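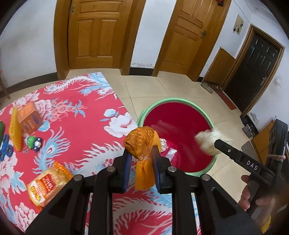 Trolar G2: dos meses con la pinza manual de captura

Compramos un par de pinzas Trolar G2 en junio para grabar demostraciones de manipulación en casas. Hasta entonces usábamos las Balogun de un solo gatillo, de las que tenemos dos pares bastante castigados. Lo que sigue es lo que he ido anotando al usar las dos marcas en las mismas tareas: recoger objetos de una cama o una mesa, pasarlos a un barreño y volver a sacarlos.

Qué trae la caja

Dos pinzas, dos juegos de almohadillas de repuesto, un cargador doble y una llave Allen. Las cámaras se compran aparte. El manual viene en inglés y en un español traducido con prisa; la parte de calibración es mejor leerla en inglés. El par nos costó 465 euros sin cámaras, algo más que las Balogun cuando las compramos.

Peso y agarre

Es lo primero que se nota. Con la Balogun se llega al final de una sesión de 30 minutos con la muñeca cargada. La Trolar reparte mejor el peso hacia atrás y el mango admite que los dedos lo rodeen del todo. Quien tenga la mano pequeña va a llegar justo al gatillo con la apertura al máximo. Se puede acortar el recorrido con un tornillo interior, pero hay que desmontar media carcasa y después recalibrar.

Almohadillas

Las blandas agarran bien la tela. Un trapo arrugado o una bolsa de tela anudada se cogen a la primera casi siempre, incluso pellizcando solo una parte del bulto, y el resto cuelga sin que se escurra. Con las Balogun había que buscar un pliegue grueso y apretar.

Los ovillos y las cuerdas blandas son otra cosa. La almohadilla hace presa, pero al abrir encima del recipiente alguna hebra se queda enganchada en el borde del dedo y el objeto cae tarde y girado. Recortar el canto con un cúter lo mejora. El fabricante debería entregarlas ya redondeadas.

Las bolsas de plástico finas siguen siendo lo peor, en esta pinza y en todas las que he probado. Si la bolsa está apoyada en el fondo de un barreño, la punta resbala y la empuja contra la pared. Lo que mejor me ha funcionado es bajar con los dedos casi cerrados y abrirlos solo un poco al tocar fondo.

El desgaste es razonable. Cambiamos el primer juego después de 1000 agarres, contados por el programa, y todavía servía para objetos rígidos.

Holgura

Cada pivote lleva su tornillo y conviene revisarlos todos antes de empezar. Los nuestros vinieron flojos en una de las dos pinzas y apretados en exceso en la otra, de modo que la fuerza del gatillo era distinta en cada mano. Una gota de fijador de roscas lo resolvió. No he vuelto a tocarlos en tres semanas.

Lo que sí queda es algo de juego lateral en las puntas. Para coger un llavero o una pieza pequeña por el borde molesta, y al revisar los vídeos se ve el dedo desviarse antes de cerrar. En objetos de más tamaño no afecta.

Cámara

Probamos dos módulos: el que vende Trolar y uno de Brerkard que ya teníamos, con adaptador impreso. El de Trolar encaja sin holgura y deja las puntas de los dedos siempre a la vista, pero se quema con la luz de una ventana y tarda en recuperarse. El de Brerkard aguanta mejor los contraluces. A cambio pesa más y el cable sale hacia el lado malo — hay que pasarlo por debajo del mango y sujetarlo con una brida.

En interiores con paredes blancas y suelo de baldosa clara prefiero fijar la exposición a mano. Con la automática, una sábana estampada de color fuerte bastaba para que el brillo cambiara cada vez que la pinza bajaba hacia la cama.

Seguimiento y software

El seguimiento pierde la posición si las dos pinzas se cruzan muy cerca. Pasa sobre todo cuando una sujeta un objeto y la otra entra a dejar el suyo en el mismo sitio. La solución de siempre es trabajar por turnos y separar un poco los codos. Los estampados y los objetos repartidos por el fondo ayudan; contra una pared lisa se pierde antes.

La aplicación guarda cada episodio por separado y deja descartarlo desde el gatillo con una doble pulsación. Es cómodo, aunque he borrado alguno bueno sin querer. La exportación es lenta. La versión de agosto arregló los cierres inesperados que teníamos con tarjetas grandes.

Batería

Da para 55 minutos con la cámara encendida. El cargador doble hace ruido y se calienta, pero cumple.

Servicio

Pedimos un gatillo de repuesto y llegó desde el almacén de Collville en nueve días, bien embalado. Contestan a los correos, sin entrar en mucho detalle técnico.

A favor: peso, agarre en tela, repuestos fáciles de conseguir.
En contra: juego en las puntas, canto de las almohadillas, ajuste de fábrica desigual, exportación.

Nos quedamos con las Trolar para las tareas a dos manos. Las Balogun siguen en uso para piezas pequeñas, donde cierran más recto.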